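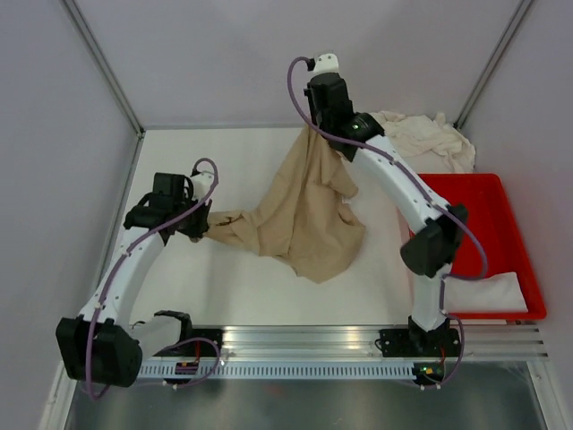

La cellule bimanuelle Tarnik sert chez nous à enregistrer des démonstrations de manipulation textile par téléopération. Nous l'avons évaluée en juin sur une seule tâche, l'étalement d'un linge, avec 300 épisodes et un opérateur unique, Boglárka Veres. Quand les deux pinces tiennent le tissu beige tendu entre elles, les parois gris pâle laissent un fond uni et la segmentation s'en trouve simplifiée. Le bac rouge, à droite, reste facile à isoler par la couleur.

Le logiciel Cerkia synchronise correctement les trajectoires articulaires et la vidéo. Sur 300 épisodes, 19 ont été rejetés, tous pour perte de trames. L'export reste lent : 27 minutes pour le lot complet. L'annotation des échecs se fait à la main, sans raccourci clavier.

Réserve principale : le câblage. Les câbles violets forment de larges boucles autour des poignets et des coudes. Nous aurions préféré un guidage le long des segments.

Achat recommandé pour des jeux de données jusqu'à 4000 épisodes. Au-delà, l'export devient pénalisant.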